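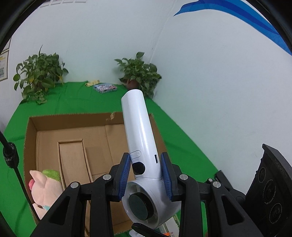

Pamine发布手持夹爪示教抓取方法,杂乱纸箱取物无需遥操作数据

2023年4月1日(星期六)

Pamine机器人实验室公布了一项抓取策略学习方法,代号Cliden。该方法只使用手持夹爪采集的人工示教,训练阶段不接入机械臂,所得策略可直接部署到装有同型夹指的机械臂上。

训练集共800条示教,任务为从敞口纸箱中取出指定物品并竖直放置。箱内物品包括手持风扇、毛绒玩具及小件包装盒,每次采集前重新打乱。夹指内侧贴有带棱纹的蓝色橡胶垫,用于夹持风扇手柄一类的光滑圆柱面。论文第一作者Yen-ting Yang表示,圆柱形手柄的难点在于夹持后绕轴转动,仅凭开合宽度无法判断,因此策略的输入中加入了夹爪视角的连续图像,并以相对位姿代替绝对坐标作为动作输出。

评估在3种桌面布置下进行,共执行329次抓取。对照组为同一网络结构、改用绝对坐标输出的版本。结果显示,相对位姿版本在更换桌面高度后无需重新标定,对照组则出现系统性偏移,多数失败发生在接近箱壁的位置。将示教数量减至50条时,两个版本均不能稳定完成竖直放置,抓取动作本身仍可执行。

论文同时列出若干限制:夹指开度固定上限,较宽的物品不在测试范围内;毛绒玩具受压变形后,位姿估计误差明显增大;物品相互遮挡时,策略偶尔会夹住相邻物件的边缘。纸箱内壁与夹爪连杆的碰撞目前依靠降低末端速度处理,尚未纳入训练目标。

合作方Allton负责机械臂端的控制接口与延迟补偿。按计划,双方将于5月公开示教数据和训练代码,夹指部分的图纸随后整理发布。后续实验拟加入触觉信号,测试对象仍以日用小家电为主。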